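Wollano open day: the dishes were fine, the stop button I'm less sure of

14 comments | 226 shares

I went to the Wollano open day in January mostly because of the sign-up email, which promised "household robots you can stand next to." I have stood next to a few of these by now. Usually there's a rope, a tired engineer and a video of the thing working better than it does in the room.

No rope this time. They let us in nine at a time through a side door at Podport, the old freight building they share with two other outfits, and a guy named Wim Jansen gave the talk. He runs testing. He was pleasant and he didn't oversell, which I'll give him credit for, because the brochure did it for him. "Safe by design" was on the cover and again on the back.

The table demo was what people had come for. Two arms, kitchen stuff laid out on a brown cloth, and a loose plan to sort it all. 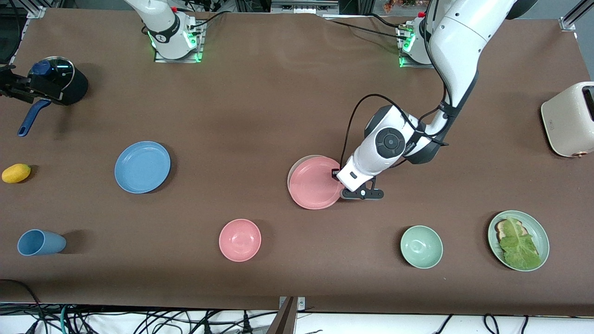
One arm on the pot, the other on the pink plate, Wollano demo table.

It is slow. My group got restless around the third object. Jansen said slow was on purpose and that speed comes later, and I have heard that sentence at every one of these events since I started going.

Then came the fault. The left arm was on its way back toward the plates when it quit moving. There was no bang and no alarm. It just stayed where it was, and the other arm kept right on going with its own job. A young woman at the laptop typed something, waited, typed again. A man near me asked whether it was supposed to do that and got a smile.

Jansen explained it like this. The left arm lost contact with its controller, and when that happens it holds its position. Fine. Holding still is a reasonable thing for an arm to do. What bothered me was the second half: the right arm never got the message that its partner was out. According to him the two are supposed to stop together. He called it "a known timing issue" and said a fix was being tested.

So I asked how long the right arm had run alone. He checked the log, to his credit, and read it out: 20 seconds. That's a long time if your hand is in there moving a bowl.

I also asked why the young woman hadn't hit the red button. She said it cuts power to both arms, and they drop whatever they're holding, so the staff prefer to try the software stop first. I understand not wanting to break plates in front of guests. I still think that's the wrong habit to be teaching people, and if staff are shy about the button at an open day I'd like to know what they do on a normal afternoon.

They restarted and carried on for the next group. I hung back and watched the feed from the wrist camera on a side monitor.

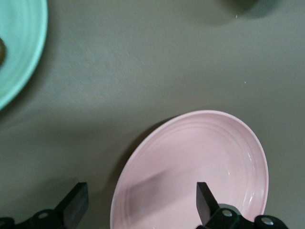
Wrist camera view, with the gripper open at the pink plate.

It's a close, narrow view. If I put my arm in from the side, I don't see how that camera would know before I did. Jansen said other sensors cover the rest of the table. He named the supplier, Claretti, and said an outside firm called Coppens had reviewed the setup. I asked to read the review. It isn't public. I asked whether it was done before or after the timing issue became known, and he said he'd have to check. I left him my address and have heard nothing so far.

Coffee was good. The parking is a mess, use the north lot and walk.

Would I go again? Probably, if they publish that review or at least show both arms stopping together on request. I asked for that too, and was told there wasn't time between groups.

14 comments | Share this post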